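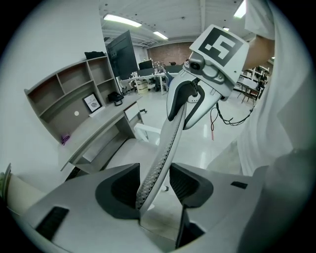

We left the house before breakfast for the October open day at the old Antoniuk woolen mill in Fistetholm, because my husband had read that the first 60 people through the gate would get a free scone. I'm happy to report that we were in time, and that the scones were the proper crumbly kind, with a little pot of plum jam on the side (I went back and bought a jar, and then went back again and bought another).

If you've never been to Fistetholm, it sits along the river a few miles below Vunilell, and you can smell the wool from the parking lot. I love that smell! It took me straight back to my grandmother's hall closet and all those heavy coats.

The tour starts upstairs in the sorting loft, where the fleeces come in and get pulled apart by hand, the shoulder wool going one way and the coarse leg wool another. Our guide let us feel the difference, and my fingers were soft with lanolin for the rest of the day. From there you go down a very steep staircase to the carding room. Wear flat shoes, please, and hold the rail. The carding machine is 49 feet long and makes a racket you feel in your ribs, so they hand out earplugs at the door.

My favorite part was the dye house. They were doing a deep rusty red they call Oltis, after the stream that used to feed the vats, and the whole room was steamy and warm. I could have stood there till closing, but there were people behind us on the stairs.

The weaving shed was a bit crowded by then, and with only 2 looms going it was hard for the children to see much. We had better luck after lunch, when it thinned out. Lunch itself was leek soup in the canteen, very good, though the line was slow and they ran out of rolls.

The shop is small and not cheap. I came home with a lap blanket from the seconds bin, with one crooked stripe near the hem that I've grown rather fond of already. Gates close at 3, and the bus back to Vunilell stops right outside the shop door.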